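4.3 Do material words predict satisfaction?

The claim that shoppers are happier with home goods described by their material has been repeated so often in the trade literature that it is now cited without a source. We traced it back as far as we could. Most of the chain ends at a Stevari sales brochure, which reports a rise in "delight" among buyers of goods labeled as cork, wool, fleece or linen. The brochure does not say how delight was measured or what the goods were compared with. We were not able to get the underlying numbers, and the two later papers that lean on it do not seem to have tried.

Our own catalog sample has 2744 listings. In the first pass we flagged a listing as "material-led" if a material word came in the first five words of its title. That rule is crude. It counts "Fleece-lined bowl cover" and misses "Bowl cover in soft fleece," and we doubt a shopper would see much difference between the two. We kept it anyway for this section so that our figures can be set beside those of the earlier Nijs survey, which used the same rule, and we give the results of a looser rule in the appendix.

Under the strict rule, material-led listings do have slightly higher star ratings. We do not think this means much. The difference shrinks when price is added to the model, and it shrinks again when we drop listings with fewer than ten reviews. What remains is small enough that a change in how half stars are rounded can make it disappear. A reader who wants to believe in the effect will find something here to point to, but the same could be said of the word "set," which does just as well and for which no one has proposed a theory.

The questionnaire was meant to get past the catalog problem. We asked 465 people to recall the last small item they had bought for a kitchen or living room, to say what it was made of, and to say how satisfied they were with it. Of these, 176 gave a material that did not match the one on the seller's page. Some of the mismatches are trivial ("wood" for bamboo). Others are not. Several people called a molded rim cork, and several called a brushed polyester throw wool. If so many buyers hold a wrong belief about what a thing is made of, it is hard to see how the true material could be driving their satisfaction. The label might be doing it, or the look of the surface, or neither.

Defenders of the material account usually answer that look and feel are the whole point. Perhaps. But that is a different claim from the one in the brochure, and it needs different evidence. Speckled tan edging and pale, napped cloth are read as "natural" and "soft" on sight (Figure 4), and our respondents used those two words freely for items they had only seen on a screen. We had six coders sort the open answers, and they agreed well on "soft" and poorly on "natural." Two of them treated any brown or tan surface as natural unless the respondent said otherwise. We corrected for this where we could - the correction lowers the count but does not change the pattern - and we would advise against building anything on the "natural" category as it stands.

There is also the matter of timing. Cloltach and Drevton both send their rating requests within days of delivery, when the buyer has had little chance to wash, stain or scratch the thing. Ratings left in December are higher for every class of goods we looked at, material-led or otherwise, which suggests that gifts and good moods account for a share of what has been credited to fleece. 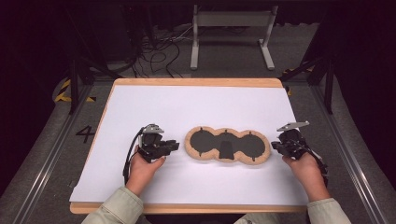
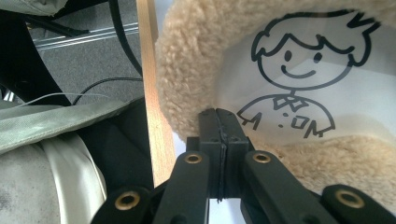 Figure 4. Surfaces of household articles. First: dark inner surface with a speckled, cork-like rim. Second: cream-colored fleece with a curved rim.

Margaux Lemaire, commenting on an earlier draft of this section, argued that we had set the bar too high, and that a buyer who mistakes polyester for wool and enjoys it as wool is evidence for the material account and should be counted that way. We have left our coding as it was. Her reading would need a group of buyers who were told the right material and believed it, and the questionnaire did not include one.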